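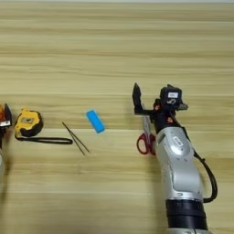

*Figure 1. Head view of the table, with tools and two grippers.*

## 5. Setting up the Wudine perception and planning software

This section covers the two-arm table station. Complete the installation of the Stilleo controller before starting.

### 5.1 Calibrating the cameras

1. Open the Brakura console and select **Cameras**.
2. Confirm that the head camera and both wrist cameras are listed as live.
3. Run **Align views**. The routine takes 60 seconds, during which the arms must not be touched.
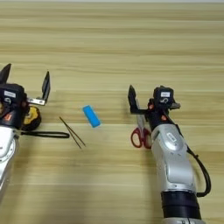 4. Select **Detect objects**. Each item on the table should receive its own outline and name. Straps and thin tools are often split into several outlines; join them by hand with **Merge**.
5. Save the result as a new table map.

**Note:** Table maps saved in January use the earlier format and must be converted on first opening.

### 5.2 Planning for both arms

1. Set the smallest permitted gap between the grippers to 24 mm.
2. Assign each object to the left arm, the right arm or either.

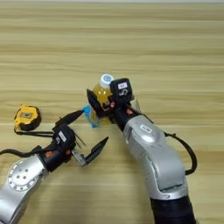 Bottles and other clear containers should be given the **Transparent** tag. The planner then relies on the cap and label to estimate position, and allows up to 4 attempts at a grasp before it stops.

**Caution:** Keep hands clear of the table whenever the planner is active.

3. Press **Preview** and check the planned paths of both arms. 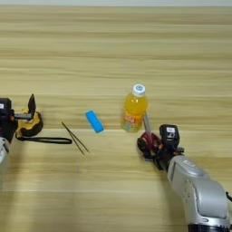 4. Press **Run**. The log holds 600 entries, after which the oldest are overwritten.

Section revised 6th March by Vinh Bùi.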